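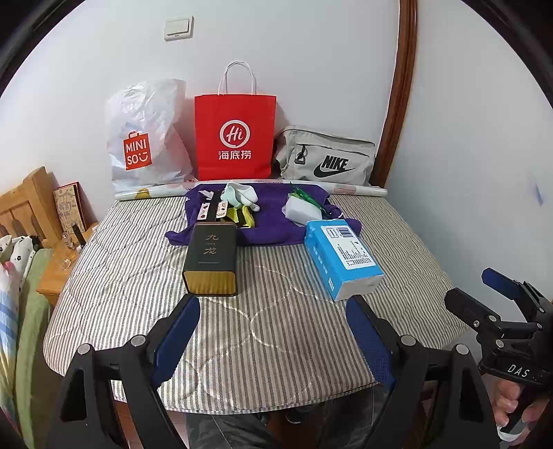 Randa Mahasneh wrote to me after the first version of this page that her biggest problem was the start of each recording, and that she lost a whole evening of demonstrations before she noticed it. She asked me to put this part first, so I moved it up.

Collecting table-top demonstrations with two hand-held grippers

This guide is for people who record at home for the Dritum task set, or for a similar set of their own. I assume your grippers are already paired and the Clatus recorder is installed. If not, do the pairing page first and then come back.

1. Start of the recording

Hold both grippers open above the near side of the table and keep still for two seconds. Then press record. Wait again until the counter moves. If you begin to move too early, the first poses are missing and the episode will be rejected when you upload it.

2. Preparing the table

Use a table you can reach fully while sitting. A patterned cloth is fine, you do not need to remove it. Put the objects for the task near the front, with free cloth between them. In my set these are usually a tin and a pack of tissues. Bigger things, like shopping bags, can stand at the back by the wall. Soft things and wrappers can stay between.

Do not arrange everything in straight lines. The model should learn from tables as people have them.

3. Doing one episode

One episode is one task, from the open grippers to the open grippers. Choose the task before you start and say it in your head, for example "put the tissues beside the tin".

Approach slowly. Close the fingers until the pads press on the object, lift it, move it, put it down, open. Do not push an object with the outside of the finger unless pushing is the task.

If you drop something, continue and pick it up again. Mark the episode as "recovered" in the menu. Please do not delete it. Ouali, who trains the policy, uses these too.

4. Changing the table

After each 60 episodes, change the objects or at least turn them. I did 171 episodes with the same tin in the same place, and the policy learned the place very well and the tin very badly. I had to record most of them again.

5. Checking and uploading

Play each file at double speed before you upload. Look for a hand which covers the object for a long time, and for a gripper that leaves the view during the grasp. Write the task name the same way every time, in small letters.

My folder has 373 accepted episodes at the moment. The target for Dritum is 3000 from all homes together.

Known problem: the Hadley cable adapter loses the left gripper when the computer goes to sleep. Turn off sleep mode before you sit down.

Last change: 19 Dec 2020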